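Pretgate data thread, week 7. Long one, sorry, typing between episodes

Sim teleop this week. Two hands, white table, plate, tray. Task is move the thing off the plate and into the tray. That's the whole job and it's eaten four days

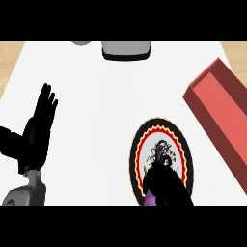
Target was 60 good episodes per task by Sunday. We're at 20. Not 20 recorded, 20 I'd let anything learn from

Biggest lesson so far — the pauses. When I stop to think, the arm stops too, and the policy learns to stop. First batch we trained on (called it Buto, don't ask) would get over the plate and just hang there. Forever. That was me, deciding on a grip

So new rule: think before you hit record. If you freeze mid-episode, toss it. No trimming after, trimmed ones have a jump in the joint angles and it shows up later as a twitch

Second thing. Idle hand. If you're doing a one-handed task the other one still gets logged. I let mine drift all over the place for the first hundred and something takes and the model decided that drifting was part of it. Now I park it palm open, off to the side, and leave it alone. But not the exact same spot every time or it memorizes that too. Ugh

Third — plates. We randomize the print on them. Plain white was way too easy, then a busy pattern comes up and the hand goes after the picture. More ugly plates please. Turkeo has a pack of scanned dishware textures, going to try thsoe tomorrow

Tray angle too. I had it square to the table for most of the early stuff, and the second it turned diagonal the success rate fell through the floor. Should of caught that on day one

Somebody asked why not script the demos. We tried! The Arruda planner makes really clean paths, and what it trains is really clean and really brittle. Nudge the object a bit and it's lost. Mine are messier, I miss and go back in, and that going back in is worth a lot. Keep your recoveries. Only toss the freezes

Labels: success, fail, recovered. We had 4 labels before but I never once agreed with myself on "partial" so it's gone

Hand tracking gets worse when I'm tired btw. Fingers curl late, thumb does its own thing. After 7 pm I'm mostly making garbage so I quit and do review instead

Wrist hurts. 40 to go on this one, then the same task left handed

Will post the loss curves when the next run finishes, probly overnight. If you've got a decent way to spot freezes automaticaly, replies are open — right now it's me scrubbing at 4x with a coffee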